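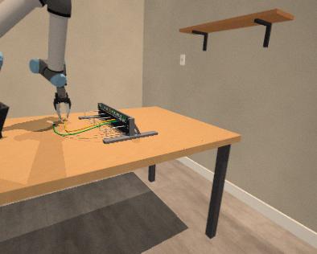
Shared workshop's cable-routing arm gets its first public night

3 October 2018

Visitors to the Erley community workshop have grown used to finding something half-finished on the big bench by the back door, and for most of this year that something has been the cable job. Norbert Vincze and Enikő Tóth, who share a bay there and a fairly battered kettle, have been teaching a robot arm to pick up the end of a cable and lay it neatly along a board, one colour at a time, and on the next open night they'll be showing anybody who cares to drop in how far they've got.

It's a modest-sounding thing, routing a cable, and Norbert is the first to say so. He spent a good part of his working life at Getetti, wiring control cabinets by hand, and he reckons he could do the whole board in the time it takes the arm to make up its mind about the first lead. But he has sore thumbs these days (a common complaint in the trade, he tells me, and one you don't hear much about until you've got it yourself) and the idea of handing over the fiddly bit has been rattling around in his head for years.

"A cable doesn't stay where you left it," he said over a cup of tea. "You pick up a block of wood and it's the same block of wood when you put it down. You pick up a cable and the far end goes for a wander. I've been fighting that since I was an apprentice, so I don't see why the robot should get off any lighter!"

The pair began in July with a good long argument about whether to build first or simulate first. Enikő, who does the programming, won that one, and so the whole job was modelled on the computer before a single bracket was cut: the arm, the table, the board on its stand and a couple of cables, one green and one yellow, set up in a plain virtual room with a wooden floor. She has kept the simulation going alongside the real build ever since, and every change to the bench gets tried there first.

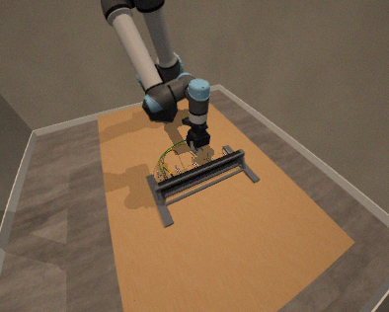
The cables were the hard part of the model, as it happens. A stiff link is easy enough to describe to a computer, but a cable has to bend and sag and drag on the table, and the early ones behaved, in Enikő's words, like wet spaghetti on a trampoline. She ended up treating each one as a chain of short pieces with a bit of springiness between them. It took 55 pieces before the green one would hang in a curve she was happy to look at, and by then the workshop's old desktop was making a noise like a leaf blower.

She lets the program practise in batches of 1000 attempts, usually overnight, with the starting position of the cable ends shuffled a little each time so that it can't just memorise its way through. In the most recent batch the arm got hold of the yellow cable and seated it properly on 187 out of 200 final test runs, a number that has been written up on the whiteboard and underlined twice. The green cable isn't nearly so obliging. It tends to get into the way of its neighbour, and Enikő would prefer not to have that score in print until she's had another go at it.

Meanwhile Norbert has been getting on with the physical side of things. The bench came out of a school clear-out in Trondville and needed a good deal of planing before it sat level, and the stand for the board has been through three versions, the first two of which now hold up tomato plants. He is particularly pleased with the feet on the current one — long flat bars that sit square on the bench — and will happily talk you through the merits of a wide foot for as long as you have to spare. The arm itself is second-hand, bought between several members of the workshop, and it's still waiting on a replacement set of fingers to go with the gripper.

Those fingers are the reason the full-size version won't be handling cables on the night. A set was ordered from Szabó, the machine shop on the river road, and the first lot came back a whisker too thick to get in behind the rail. The new ones are promised for later in the month. Until then the real arm will be going through its motions with a length of garden twine, and the proper routing will be up on the big monitor, where people can have a turn at moving the cable ends about and seeing whether the program copes.

Enikő is hoping for a few youngsters in the crowd. Her own start came at a workshop evening much like this one, when a patient fellow let her take apart a cassette player and didn't seem to mind that it never went back together, and she'd like to return the favour. There'll be a table of cable offcuts and connectors to play with, and she has promised to explain the springy chain business to anybody who asks, with a string of beads for a visual aid.

Norbert has his eye on what comes after. If the two cables can be got right, he wants to try a proper loom, the sort with branches, which Enikő describes as his problem until at least the new year. He has already started sketching a fourth stand.

The workshop opens at seven and entry is by gold coin. Closed shoes, please, and bring a mug if you'd like tea, as there are never enough to go around. Parking is at the rear, and the side gate sticks, so give it a decent shove.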